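Cleltutham Household List – archive
Subject: Re: Marks on the floor of a stainless sink
Date: Sunday, July 26, 2020
List message 3287

The sender wrote:

> We have had our steel sink since February and the floor of it
> already looks tired. There are pale spots after every wash and I
> can't shift them with washing-up liquid. The shop (Hettiarachchi,
> on the Cestberg road) sold me a cream for it, but I'm nervous of
> scratching. Is it the water, or am I doing something wrong?
> Also, do people leave cutlery lying in the sink, or is that
> asking for trouble?

It's the water. We are in Clornska and it is just as hard here. The spots are what the drops leave when they dry, and washing-up liquid won't touch them. White vinegar and warm water will. Wipe it on, leave it 15 minutes, rinse, then dry the whole basin with a cloth. The drying matters more than the vinegar. If you skip it you'll be back where you started by teatime.

I'd go easy on the cream. If you do use it, rub along the grain of the steel and never in circles. Try a corner first.

Our own sink, on a normal day:

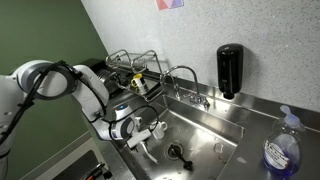
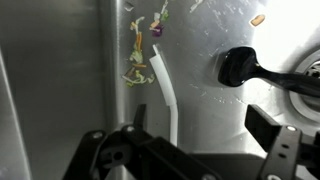

Water marks on the basin in the first, black spoon on the sink floor in the second.

As for leaving things in the sink, plastic does no harm to the steel. I wouldn't leave anything iron in there overnight – a wet tin lid gave us a rust ring once, and that did need the cream. Mugs are fine, though I rinse tea out of them straight away. Keep the drain clear too, or the water stands and you get a tide line as well as spots.

A plastic bowl in the sink will save the floor from knocks, but lift it out every night. We used one for 2 years and the worst marks we ever had were underneath it.

On the dull look: a brushed finish does go greyer with use and I don't think you can stop that. Ours cost 155 fitted and I stopped worrying about it after the first winter. It also looks much worse under a strong light than it does in the morning.

If the vinegar doesn't work, write back and say what the marks feel like. Rough means scale, smooth may be something else.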